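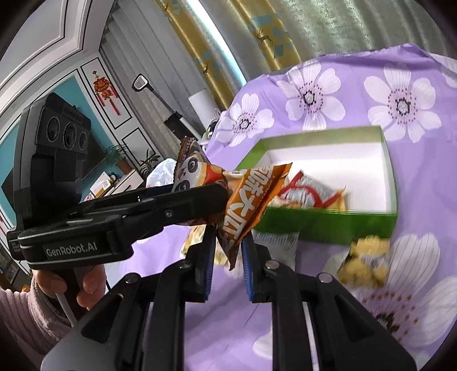
Lesezeit: 6 Minuten

Verpackung und Haushalt, Skript zur dritten Sitzung
Thema: Kleine Tüten, große Versprechen
Stand: Februar 2000
Viera Baláž

Vorbemerkung
In der letzten Sitzung wurde gefragt, ob man über Snacktüten wirklich neunzig Minuten reden kann. Man kann, ich bin allerdings nicht sicher, ob man sollte. Der Stoff ist dünn, die Literatur noch dünner, und das meiste davon stammt von Leuten, die Folie verkaufen.

1. Portionspackung
Behauptet wird, kleine Packungen führten dazu, dass man weniger isst. Die Broschüre der Firma Clometti nennt dafür eine Befragung von 211 Haushalten. Gefragt wurde, wie viel man zu essen glaubt. Gewogen wurde nichts. Wer zu Hause eine Schachtel mit gemischten Tütchen stehen hat, kennt den Einwand: Die zweite Tüte liegt direkt neben der ersten. Ob die Packungsgröße dann noch bremst, bleibt offen.
Rechnen Sie den Preis bitte selbst nach, immer auf 400 g bezogen. Der Aufdruck »Vorteilspack« ist keine Maßeinheit.

2. Figuren und Schrift
Ein Panda mit schwarzen Augenflecken, dazu dicke Buchstaben mit weißem Rand auf Orange. Was sagt das über den Inhalt? Nichts. Die Figur dient der Wiedererkennung, auch noch an der zerknitterten Tüte. Regula Eder hat in ihrem Gastvortrag im November die Ansicht vertreten, Tiergesichter schüfen »Vertrauen«. Ich halte das für eine Vermutung mit gutem Foliensatz. Silberne Beutel mit einem roten Zickzack kommen ganz ohne Gesicht aus und werden auch gekauft.
Zu trennen sind hier drei Fragen, die in der Fachpresse gern verrührt werden: Fällt die Packung auf? Wird sie wiedererkannt? Wird sie ein zweites Mal gekauft? Eine Antwort auf die erste beantwortet die dritte nicht.

3. Die Schachtel als Ordnungsmittel
Ratgeber empfehlen offene Schachteln, außen farbig, innen weiß, weil man den Inhalt besser sehe. Das leuchtet mir ein, solange etwas hineinpasst. In der Praxis lehnt bald ein Päckchen außen an der Wand, das nächste liegt an der Ecke, und auf einer Tagesdecke steht so eine Schachtel ohnehin selten lange. Das »System Zelenák« (Trennstege, Etiketten, Nachfüllliste) ist für Vorratsschränke gedacht. Auf Naschwerk übertragen kostet es vermutlich mehr Zeit, als es spart. Belege für das Gegenteil nehme ich gern entgegen.

4. Verschließen
Zudrehen, falten, Klammer. Zudrehen geht schnell, hält aber bei steifer Folie schlecht, und wenn der Rand ausgefranst ist, schließt auch die Klammer nicht mehr sauber. Der Hersteller Clorkik verspricht »Frische für Wochen«. Welche Ware, welche Temperatur, welche Luftfeuchte? Steht nirgends.

Aufgabe
Eine angebrochene Tüte gedreht lagern, eine zweite gleicher Sorte gefaltet mit Klammer. Vorher und nachher wiegen, Küchenwaage genügt. Protokoll höchstens 20 Zeilen. Kein Fazit, das über zwei Tüten hinausgeht.

Zum Nachlesen: Reader, Kapitel Stamdale, ohne die Tabellen im Anhang (Achsen vertauscht).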